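Somora (software)

Somora is a control and task-planning package for pairs of small table-mounted robot arms. It was written by Gwenllian Gronow and first released in September 2019 by Gistex, a software firm that also maintains the Trolex log viewer. The package takes in camera images and joint readings, decides which arm should act next, and sends position targets to the motors. It is used mainly in teaching laboratories and by research groups working on the handling of loose materials such as grain, pulses and powders.

The name covers three programs that are installed together: the planner, the motion server and a set of calibration tools. A fourth program, Mansour, began as a separate project for perception and was merged into the main code in version 2.

Overview

A job in Somora is written as a short text file called a task sheet. The sheet lists the objects involved, the arms allowed to touch each of them, and a condition that ends each step. Conditions can refer to joint positions, to elapsed time or to something Mansour reports from the cameras. The planner reads the sheet from top to bottom and holds a step open until its condition is met or its time limit runs out.
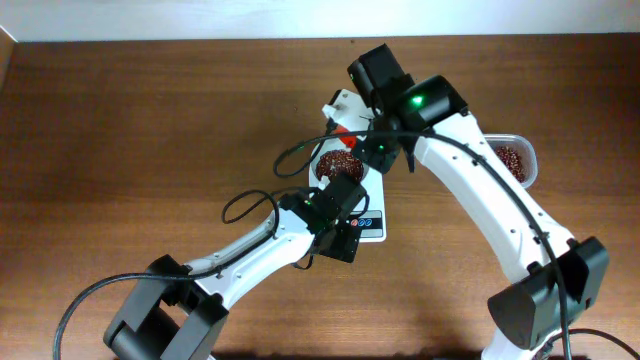
Shared space is the main concern of the planner. Each arm is given a region of the table that it may enter freely, and any volume that both arms can reach is treated as a lock, held by one arm at a time unless the task sheet says otherwise. Weighing jobs are a common exception. With a kitchen scale set between the arms and a mound of red kidney beans on its platform, both grippers may need to be close to the scale together, one over the top of the pile and the other just below it. In this case the sheet marks the lock as shared, and the motion server checks the distance between the two wrists on every cycle. Cables are not modelled. Users are advised to add a margin to the wrist size to allow for cable loops, and the default margin is 42 millimetres.

Motion server

The motion server runs as a separate process and does not stop if the planner fails. It accepts targets from the planner, smooths them and passes them to the motors 200 times a second. If no new target arrives for 600 milliseconds, it holds the arms where they are and writes an entry to the log.

Smoothing was rewritten for version 2. The earlier method joined targets with straight lines in joint space, and this caused a visible jerk at the start of each segment. The present method fits a curve through the last few targets – at the cost of a short delay – and limits acceleration separately for each joint.

The gripper is handled outside the smoothing code. Its opening is commanded directly, and a limit on motor current decides when it has closed on something. The limit is set per object in the task sheet. A thin handle and a wide tub need very different values, and the manual gives a procedure for finding them by trial.

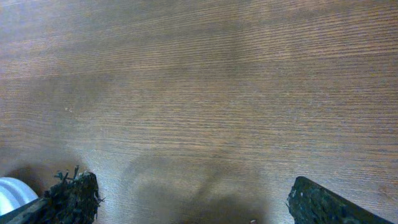

Calibration of the wrist cameras is done with the gripper open, so that the outline of both fingers can be recorded. The outline is stored as a mask, and Mansour ignores everything inside it when looking for objects. A new mask is needed whenever the finger pads are changed. Until version 2.1 a missing mask was accepted silently, and the fingers were sometimes reported as objects on the table. The planner now refuses to start without one.

Shadows remain a weakness. The mask covers only the fingers themselves, and the shadow of the hand moves as the arm moves. Mansour compares two successive images and discards dark areas that travel with the wrist, but the test does not work when the arm is still. Glare on polished surfaces causes similar trouble and can be reduced in the settings by lowering the exposure.

Scooping and pouring

Version 2 added a group of ready-made steps for loose materials. The scoop step takes a container, a tool and a depth. The arm grips the tool by its handle, lowers the bowl to the given depth, draws it towards one wall and then tilts it before lifting.

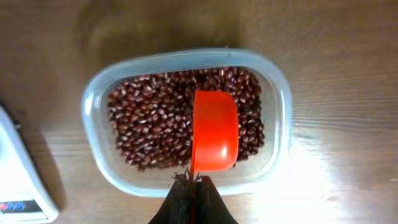

Depth is measured from the rim of the container, which Mansour finds by fitting a rounded rectangle or a circle to the image. Clear plastic is harder to fit than opaque material, and for this reason the rim may also be entered by hand. The level of the contents is not estimated. If a container is nearly used up, the sheet can repeat the scoop step at increasing depths, and a floor value stops the tool from being driven into the base.

Pouring is controlled by wrist angle and time. Somora has no direct link to a scale, but Mansour includes a reader for seven-segment displays that can be used as an end condition where the display is in view of a camera.

Release history

Version 1 supported a single arm. Support for two arms came with version 1.4, together with the present system of locks. Version 2 was released on 16/10/2021 and closed 47 reported faults, most of them in the camera code. Task sheets written for version 1 must be converted with a supplied script, which leaves comments in place but does not keep the original spacing.

See also

Motion planning
Visual servoing
Trolex (log viewer)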